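Sorting Small Parts and Odd-Shaped Covers in the Workshop
Posted Tuesday, March 31, 2020, by Hedvig Lindqvist

Most of the mess in a workshop comes from two kinds of things: very small parts that roll away, and big curved covers that don't sit flat anywhere. The tips below deal with both. You need one open shelf unit, a few shallow trays and a plastic bin.

Start with the shelf. Pick a bright color if you are painting it. Dark parts are easy to lose on a dark shelf and easy to spot on yellow. Paint the front edges too, and let the paint harden for two days before you load it. 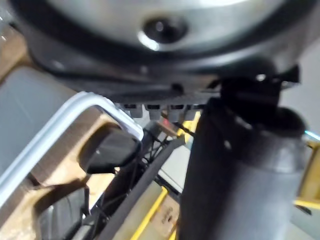

Keep the small parts at waist height or a little above. If you have to bend down to see them, you will end up buying the same screws twice. Put like with like: round caps in one group, blocks in another, pins and rods lying the same way. Leave a hand's width between groups. Labels can wait until you have used the shelf for a couple of weeks and know where things want to live.

Cardboard boxes go low. They are usually the heaviest items, and a box on the bottom shelf also helps keep the unit steady. Tape the tops shut if you don't open them often.
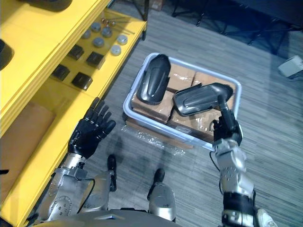 Use a bin for anything on its way in or out. Pack the boxes first, snug against each other, and lay long or curved covers on top at the end. Molded plastic scratches easily, so save any clear wrap that comes with a delivery and put a sheet between pieces. Pick the wrap up off the floor before you carry anything. It is slippery on concrete and not much better on carpet.

Shallow trays are best for parts you handle every day. Set them in a row on the top shelf with the long sides lined up, and don't fill them past the rim. 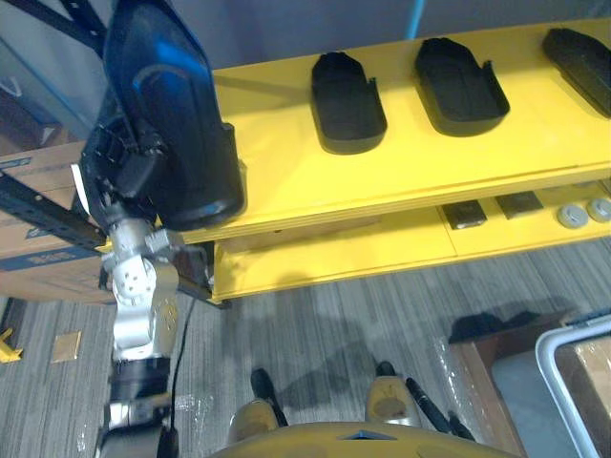 Photo: Ingvild Forsberg

Big covers should be stored open side down if they are stiff enough to hold their shape. Otherwise stand them on edge with something firm behind them. Wipe them with a damp cloth first. Dust trapped under a glossy piece will mark whatever it rests on.

If two covers have a similar curve, try nesting the smaller one inside the larger. It saves a lot of room in a bin. Lift the outer one off with both hands and keep it level.

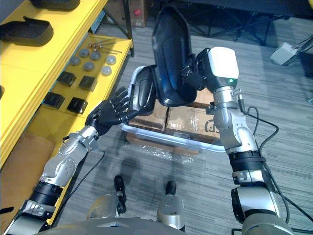 Trorow Workshop Club, Storage and Tools Group

Go over the shelf once a month. Anything you can't name goes in a box marked with the date, and if it is still there next February, throw it out or give it away.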